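I finally signed up for the fall rimfire league at Cosstead, and I'm already a little obsessed. My buddy Samuele Guerra had been bugging me about it since last year (he shoots an old bolt gun he got from his uncle and beats people with optics that cost more than my truck payment), and I ran out of excuses in September.

The format is simple. You shoot six stages a night, all .22, out to 50 yards on paper with a little steel mixed in at the end. I figured I'd burn through a couple hundred rounds the first night and ended up using way less, mostly thanks to me taking forever on the offhand stage. My offhand is BAD, you guys. I can sit at a bench and make one ragged hole all day, and then I stand up and the rifle starts drawing cursive.

So now I'm working on it. Gwion James, who runs the line over at the Bramidville range, watched me shoot a string and told me I was holding my breath so long my eyes were going. He had me cut it way down: breathe, let half out, break the shot, and if it isn't there in a few seconds, bring the rifle down and start over. I hate bringing the rifle down. It feels like quitting! But my groups got tighter that same afternoon, so I'm going to shut up and do what he says.

Ammo update, for those of you who asked. I bought a brick of 500 of the Prakano standard velocity and it runs great in my rifle. I paid 28 bucks, on sale. I also tried the Rizzi sling that everybody in the comments was pushing, and I'm on the fence. The loop is comfy but the buckle creeps on me, and by the third stage I was fiddling with it again. If you have a trick for that, please tell me.

I've also been dry firing at home in the evenings (rifle checked and checked again, ammo in a different room, snap cap in). I put a little black dot on the wall and do 200 a week. It's boring, and I do it anyway with a podcast on.
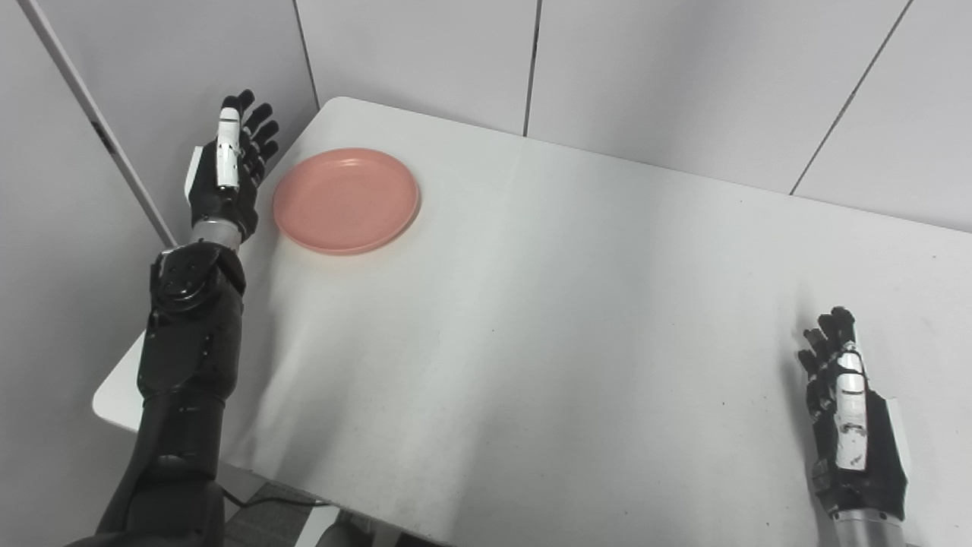

Pink plate, white table.

Next league night I'm swapping back to my old cotton sling and leaving the scope on 6 power the whole time, no touching the dial. Samuele says I'll cave by stage two. Loser buys the coffee. I'll post my targets either way, even the offhand one, and then I need to tell you about the trigger job I've been putting off.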